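Chassis connector wiring into a control board – which wire goes where, and how do I keep it tidy?

Last updated May 2, 2019

Darnell Begay

Hi all, hoping somebody patient is about. I'm putting a control board back together with its metal power inlet, the shiny round sort with a square flange that screws to a panel. It came out of an old Praloslow heater unit that my uncle left me, and I took the lot apart in January, put it in a box and forgot every single thing about it. No diagram, of course.

Out of the back of the connector I've got two reds, a green with a yellow stripe, a thick black and a couple of thinner blacks. The green and yellow is earth, I know that much. The thinner blacks go off towards the board. What I can't work out is whether the thick black wants to go on before or after the reds, and how people stop the whole bunch from springing about while they're doing it. It's like wrestling a very small octopus.

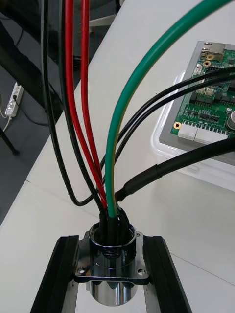

Angharad Pumphrey

I did one of these last winter! Before anything else – unplugged from everything, and leave it a good while, as those silver capacitors can hold a charge. Check with a meter if you have one.

For the order, I'd do it like this, but do look for markings on your own board first:

Clip the board into its plastic base so it can't slide, then get the thick black settled. It's the stiffest, so it decides where the rest will sit. Earth after that, with a bit of slack so it would be the last to pull out if the cable got tugged. The reds I leave till the end as they bend wherever you like.

Don't assume both reds do the same job, by the way. Mine didn't. Trace each one with the meter and put a bit of tape on it with a number.

Lay it all out flat on a plain table with nothing else on it and let the wires run off to one side. I tried mine on a patterned cloth and lost a screw for two days. 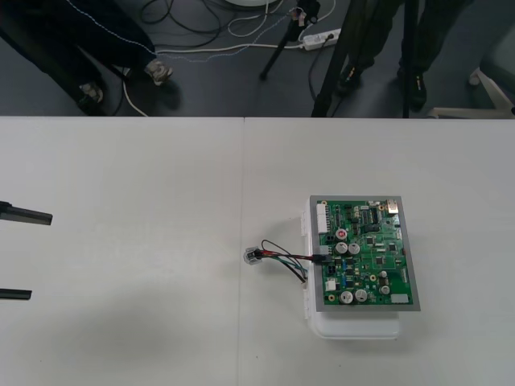
Board in its white base, wires out to the left.

Verna Bellamy

Just twist them all together and shove it in, mine's been fine for 5 years.

Matilde Leitão

Please don't shove it in, Darnell! Angharad's way is good. I'd only add that it's much easier if the loose bundle is held up off the board while you work near the socket. Wires that droop over the components get caught under things, and you end up pulling on the plug without meaning to.

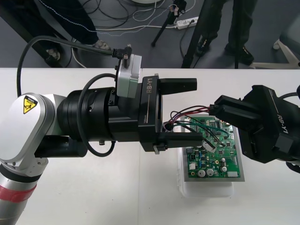

Three small things from me:

– Hold the plug by its body when you push it home, never by the wires.

– Tie the bundle loosely, 4 ties is plenty. Tight ones make the bend at the socket worse.

– Tug each wire gently before the cover goes on.

And if the insulation is cracked anywhere, buy new wire. I got mine from Clodomex and it was cheap enough.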